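## 3. What I Found When I Asked About Exchange Rates

I went into this part of the study expecting a fairly dull result. The textbooks say that when a currency swings around a lot, firms that sell abroad pull back, and I figured I'd find a small effect, write two pages and move on. The small effect is there all right, but the way firms get to it surprised me (and kept me busy for most of April).

My sample is 300 small exporters, all of them selling goods in at least one currency they don't pay their own bills in. I sent each firm the same survey and then followed up by phone with anyone willing to talk. Between the surveys and the calls I ended up with more than 4000 separate price quotes, each one tied to a buyer, a currency and the number of days the offer stayed open. That last item turned out to matter far more than I'd planned for!

### 3.1 Short quotes and long quotes

When the exchange rate gets jumpy, most firms in my sample leave their prices alone. What they change is how long the price is good for. Skostex, a clothing supplier that was very generous with its records, used to hold an offer open for a full season and now holds it for a few weeks. The price on the sheet looks the same as ever – you'd never spot the change if you only collected prices, and I suspect a lot of earlier work missed it for exactly that reason. 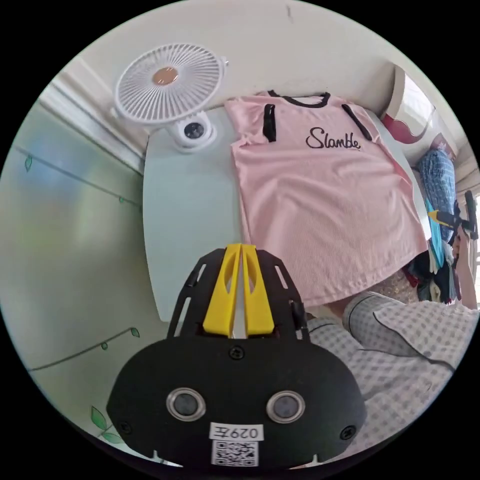 *Figure 2. Pink T-shirt with black cursive lettering, laid flat on a tabletop.*

Clothing firms showed this pattern more strongly than anyone else. I think it comes down to how early their buyers order. A shop picks its spring stock long before spring, so somebody has to carry the currency risk through all those months, and in my calls both sides were quite open about wanting it to be the other one. Jarik, which sells mostly household linens, told me it lost two good accounts after shortening its quotes, got one of them back by lengthening them again, and now simply adds a little padding to the price and hopes for the best. I have some sympathy.

I should say that I can't separate the padding from ordinary price increases as cleanly as I'd like. I tried 3 different ways of doing it. Two gave me nearly the same answer and the third gave me nonsense, so I report the first two in the appendix and leave the third out.

### 3.2 Why so few firms hedge

The obvious question is why these firms don't just buy a forward contract and lock in the rate. I asked everybody. The most common answer was that the bank wanted a deposit the firm would sooner spend on stock, and the next most common was that the person in charge had never been offered one. Fagundes had used forwards for years and then stopped when its usual contact at the bank moved on. I don't have a model for that, but I heard enough stories like it to think it deserves one.

Size matters here too, though less than I'd guessed. Rivico is one of the larger firms in the sample and hedges nothing at all. Its owner prefers to keep a foreign account, let the money pile up, and bring it home when the rate looks kind – which is a bet on the currency, of course, even if it doesn't feel like one from the inside.

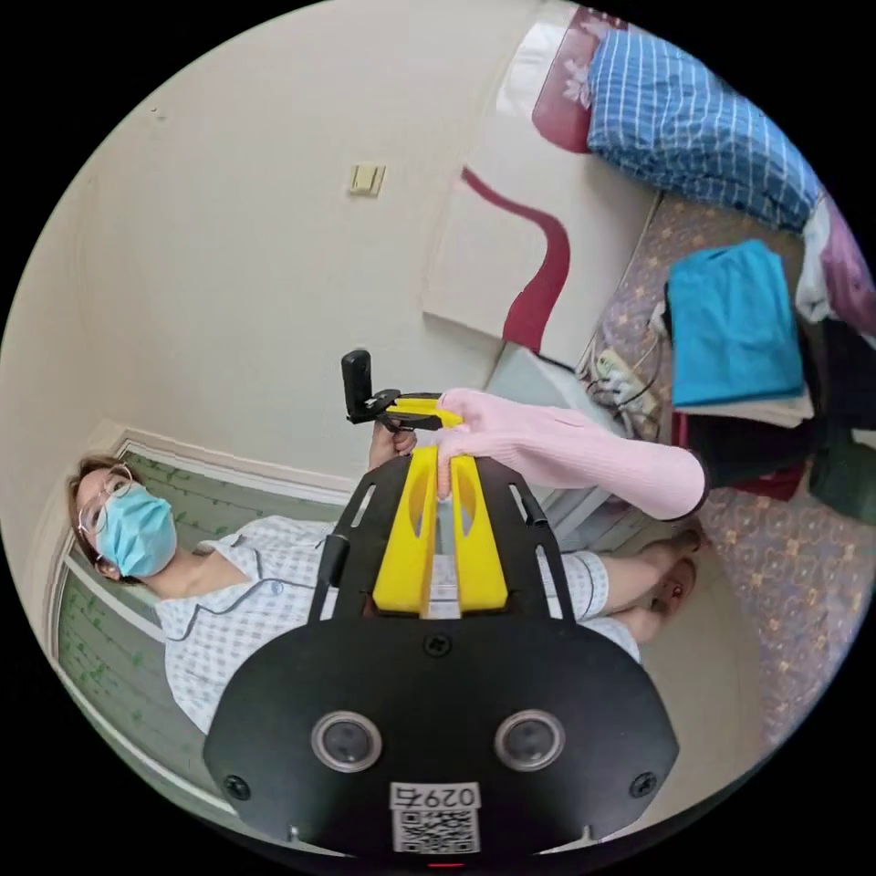 ### 3.3 Checking the results against order size

One worry with everything so far is that firms may shorten their quotes on big orders and leave small ones alone. To check, I split the quotes at the middle order size and ran the same comparison on each half. The pattern holds in both, a bit weaker for the small orders. I also dropped every firm with just one foreign buyer, and the estimates barely moved.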